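Who Reads the Press Release? Final Report
Communication Practicum, submitted 2/19/20
Žofie Ondrejka and Yareli Chávez

1. What we set out to do

Our client was Slanina, a small maker of lunch boxes with a large opinion of its lunch boxes. The owner wanted "coverage." When we asked what kind, she said "the good kind," and that became our brief.

The practicum asks each pair to run one real campaign from first call to final count. Ours was the launch of the Jokis, a lunch box with a lid that locks. We had no budget apart from printing, and we spent most of that on a banner with the launch month spelled wrong. It was reprinted in December, by which time it was correct and also late.

2. The list

Slanina gave us a media list of 1252 addresses, inherited from an agency called Ledside that had handled the account before us. We were thrilled for most of an afternoon. Then Yareli began checking it by hand. Many of the addresses belonged to papers that had closed, and one belonged to the owner's cousin, who sells boats.

After cleaning, we kept 83 names. Each one was a working reporter or editor who had covered food, schools, parenting or household goods in the past year. Cutting the list was the hardest thing to sell to the client, who felt that we had lost her more than a thousand friends.

3. The pitch

We wrote two versions. Version A was the client's own text, lightly edited. It opened with the word "revolutionary" and quoted the owner being proud. Version B was a short note, five sentences long, which said what a school lunch looks like by noon and offered a sample box. We split the list as evenly as an odd number allows and sent both on the same morning through Wokero, the mailing tool our department pays for and complains about.

4. What came back

Version A got one reply, asking to be taken off the list. Version B got 5 replies, and two of those turned into stories. One was a roundup in a parenting newsletter. The other was a column in a weekly paper, where the writer spent almost 60 words on the lid and the rest of the page on her son, who does not eat lunch.

The client framed the column. She also asked why it did not say "revolutionary."

5. Problems with our method

The sample is small and we know it. Version B differed from Version A in length, tone and the offer of a free box, so we can't say which of these did the work. Žofie believes it was the writing. Yareli believes it was the box. Our instructor wrote "yes" in the margin next to both, and we have left it there.

We also followed up by phone with the Version B group only — a scheduling mistake that we noticed after the calls were made. Anyone repeating this should call both groups or neither.

6. What we would do next time

Check the list before getting excited about it. Agree in writing on what the client means by coverage. Change one thing per version. Have a third person read the banner.

Slanina has asked us to stay on for the next product, a thermos. We are thinking about it.
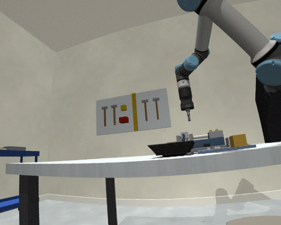

Department of Communication and Public Relations, Student Projects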